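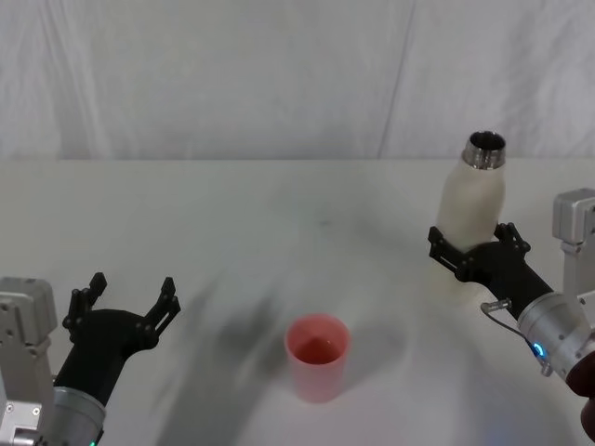

Wokdale Assisted Pouring Project
Progress report to Matar, second reporting period
July 2026

Purpose of this report

This report covers work done at our Brikham lab since the December report. It sets out what has been recorded, what has gone wrong, how the money has been spent and what we plan to do in the final period. The attached spreadsheet has the session-by-session record.

Work completed

The grant agreement asks for a set of demonstrations of everyday drink handling, recorded by an operator driving a pair of robot arms by remote control. At the close of this period we hold 2275 recorded demonstrations, of which 639 are pouring. The remainder are picking up, passing between arms, setting down and opening.

Pouring was left until this period on purpose. Operators needed time on the simpler tasks before they could tilt a full bottle without overshooting, and the early attempts recorded last year were not good enough to keep. We have deleted them from the count.

Each pouring demonstration follows the same outline. The bottle and the cup are placed on the table, the operator takes the bottle in one gripper, brings the neck over the cup, tilts, holds, and returns the bottle to upright before setting it down. The second arm may steady the cup or stay clear. We have left that choice to the operator, as you asked after the first report, and both ways of doing it are well represented in the set.

Bottles are used with the cap off. Cap removal is recorded as its own task. Combining the two made the recordings long and meant that a slip on the thread spoiled an otherwise good pour.

Operators

Training for a new operator now takes 16 hours of supervised practice before any recording is kept. This is longer than the application allowed for. The first part of the training uses empty containers only. Operators told us the hardest thing to learn is judging the tilt, as they get no sense of weight through the controls and have to go by what they can see. Several said they had been gripping the hand controls too tightly and came away with sore wrists, so sessions have been shortened and a break is now written into the roster.

Equipment and set-up
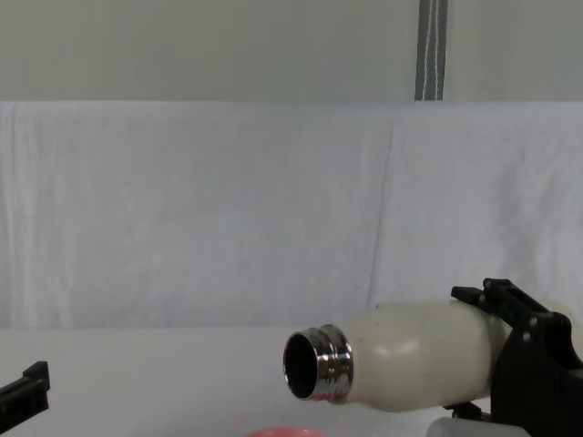
We changed the grip height guidance part way through the period. Operators had been free to take the bottle wherever they liked, and many took it close to the neck, which left little room to tilt before the fingers came near the cup. The guidance now asks for a grip on the lower half of the bottle. Pours made under the old guidance have been kept and labelled so that they can be separated out.

Views are recorded from more than one height. The higher view is better for seeing into the cup. The lower one is better for the angle of the bottle and the distance between its mouth and the rim. When checking recordings we look at both, and a demonstration is rejected if the cup cannot be seen in either at the moment the tilt begins.

Problems

We lost 12 working days to a fault in the link between the operator station and the arms. The delay between hand movement and arm movement grew over the course of a session, and operators corrected for it without noticing. The fault was traced to a network switch, which has been replaced. Recordings from the affected sessions were reviewed and the worst of them removed.

Spills have been a nuisance but have caused no damage. The table is wiped down between sets and the grippers are checked for moisture at the end of each session.

Labelling is behind schedule. Marking the start and end of the tilt by hand is slow, and two labellers will often disagree on when a pour has finished. We have written a one-page rule for this and are relabelling the first batch against it.

Spending

Spending is within budget overall. Operator wages are over because of the longer training, and travel is under because the planned visit to Zovesdale was replaced by calls. We ask for Matar's approval to move the unspent travel funds to wages. A revised budget table is attached.

Next period

We will finish the pouring set with a wider range of cups and fill levels, complete the relabelling, and hand the first full release to the Zovesdale team for testing. They have asked for some failed pours to be included and marked as such. We have kept these and can supply them once the labels are done.

We would also like a decision on whether hot drinks remain in scope. Our preference is to leave them out. The arms are not sealed against steam, and the operators gain nothing from the extra risk.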